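Lestar Hand Gripper Kit: Task Gallery
Home / Products / Hand Gripper Kit / Gallery

The Lestar kit is a hand-held two-finger gripper with its own camera mount. An operator holds it, does a household task with it, and the camera records what the fingers do. The recordings are used to train arms that carry the same fingers. No arm is needed on site.

The entries on this page come from the Plikar task set, which ships with the kit as a printed booklet and a folder of files. Clinetti runs the same set as a paid collection service for customers who don't want to train their own operators. Entries are grouped by material, since material decides most of the settings. Each gives the task, the starting state and the usual cause of a rejected take.

The full set has 172 tasks. The ones below were chosen by our support desk as the ones customers ask about before ordering.

What is in the box

Gripper body with handle, fingers fitted
Camera mounting frame, screws fitted
Spare finger pair
Driver for the frame and finger screws
Charging cable and dock
Plikar task booklet
Calibration card

The camera itself is sold separately. The current list of supported models is on the downloads page.

Reading the entries

"Start state" is how the object must lie before the operator picks up the gripper. "Reject" is what the checking software, or the person reviewing after it, most often throws out. Times are limits for one take. A take that runs over is kept but marked, and most customers leave marked takes out of training.

Rigid items

Cup to shelf
Start state: cup upright on a counter, handle pointing any direction. Time limit 20 seconds.
Reject: cup lifted by the free hand. The free hand may hold the shelf door and nothing else.

Cutlery sort
Start state: mixed forks, knives and spoons flat on a tray. Time limit 90 seconds.
Reject: two pieces picked together. Flat cutlery sticks at the handles, and the fingers will close on both without the operator noticing. Approach from the neck of the piece — it stands slightly clear of the tray there.

Jar lid, loosened
Start state: lid turned loose but still seated. Time limit 20 seconds.
Reject: body of the jar slides. Put a damp cloth under it. Lids wider than the full finger opening are outside the set.

Book to upright
Start state: book lying flat, spine toward the operator.
Reject: fingers close on the cover only. The file shows a good grip followed by a swinging cover, and the software passes it, so this one has to be caught by a reviewer.

Soft items, thin

Dish towel, fold in half
Start state: towel flat, no more than one crease. Time limit 20 seconds.
Reject: corner dropped before the second edge is reached. Close slowly on thin cloth. A fast close pushes the corner away from the fingertips.

Pillowcase, turn out
Start state: pillowcase inside out, opening toward the operator. Time limit 90 seconds.
Reject: camera covered by cloth for more than a moment. Work with the opening low and the wrist straight. This entry has the highest reject rate in the booklet, and operators should not start with it.

T-shirt, sleeve in
Start state: shirt face down, both sleeves out.
Reject: fingertips catch the bedding or table cover along with the sleeve. A plain surface helps the reviewer see it, although the booklet asks for patterned surfaces in a share of takes.

Notes on surfaces

The set is meant to be recorded in lived-in rooms. Patterned sheets, blankets and rugs are allowed and wanted. Customers who record only on a white table get clean files and a policy that fails on a real bed. Cosgrove, our test site for the spring release, keeps a bedroom, a kitchen and a laundry corner for this purpose and changes the bedding each morning.

Dark corners at the edge of the recorded view are normal with the wide lenses on the supported list. Do not crop them in advance. The import tool expects the full view and will refuse cropped files without a useful error message. A better message is planned for the April update.

Soft items, padded

Padded items behave differently from thin cloth. The filling gives way before the shell does, so the fingers can close a long way and still hold very little. The booklet sets a lower closing speed for everything in this group.

Cushion to chair
Start state: cushion flat, any side up. Time limit 20 seconds.
Reject: pick by the zipper. It works, and it teaches a grip that does not carry over to cushions without one.

Puffer jacket, sleeve fold
Start state: jacket laid out on a bed. Time limit 90 seconds for both sleeves.
A teal jacket with a glossy quilted shell, one sleeve lying diagonally across the body. The fingers are open, with the sleeve just past the tips; the longer upper finger ends above it.
Reject: grip on the shell between two seams, where the fabric slides over the filling. Take the sleeve across a stitched seam or at the cuff.

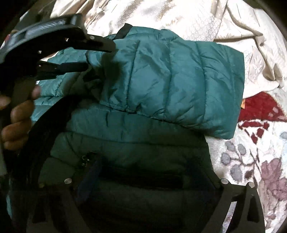

Quilted vest, hang
Start state: vest on a bed, hanger beside it. Time limit 90 seconds.
Reject: hanger held in the free hand while the vest is moved onto it. The order in the booklet is hanger in first, then lift.

Winter glove, pair
Start state: two gloves apart, palms down.
Reject: thumb of the glove trapped under the hand. Not visible in most files until playback at half speed.

Fit and handling

The handle is curved and takes either hand. Gloves are not recommended for the operator. Check the frame screws before each session and again at the break; they are steel into plastic and should be snug, no tighter. A loose frame shifts the camera by a small amount that is hard to see in playback and easy to see in training results. If a screw has backed out during a session, mark the takes since the last check.

Finger tips are a wear part. Replace both fingers of a pair together. Glossy nylon is easy on the tips, cardboard and unglazed ceramic are not.

Known limits

The kit does not measure force. Finger opening is logged, and customers who need contact force should look at the bench version instead.
Battery life is enough for a morning of takes with the dock used at breaks. Plan on two bodies for a full day.
The import tool runs on desktop systems only.
Very dark fabrics in poor room light lose detail in the folds. Add a lamp before raising the camera gain.

Trial and service

Trial units go out for seven days with the booklet and a loan camera. Return shipping is included inside the continental US. Files recorded during the trial belong to the customer and can be imported later under any paid license.

Clinetti quotes the collection service per accepted take, so rejects are not billed. The minimum order is one material group. Customers may send their own garments and objects; these are tagged on arrival and returned with the last delivery of files.

Downloads
Plikar task booklet, letter size
Supported camera list
Import tool release notes
Finger replacement sheet

More galleries: Kitchen tasks / Laundry tasks / Bench version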